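Sunday, before breakfast

I've been up since 7 and I can't stop thinking about glassware!

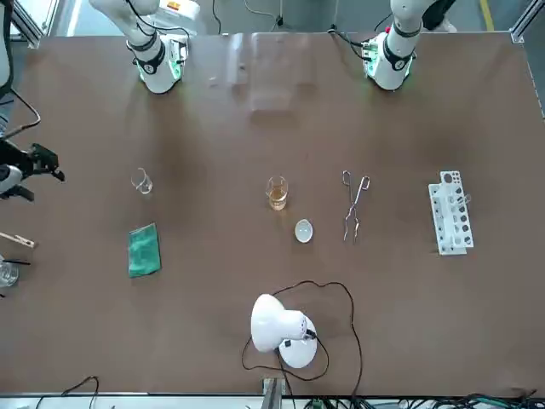
The beakers are my favorites, the little ones with the pouring spout — I could look at them all day. A big brown table suits them so well, and next to a dark green cloth the glass gets that faint shadow I love. I want a green towel exactly like that at home.

Read nearly 2 whole chapters of the old Lazarević handbook over coffee, all about pouring and rinsing (riveting, to me anyway). It has a page on wooden test tube holders and now I want one of those too. Page 309, marked with a tram ticket.

This afternoon I'm walking down to the secondhand place on Morska to see if they have any beakers left. If they do I'm buying two, and the windowsill will have to make room — the basil can move to the kitchen.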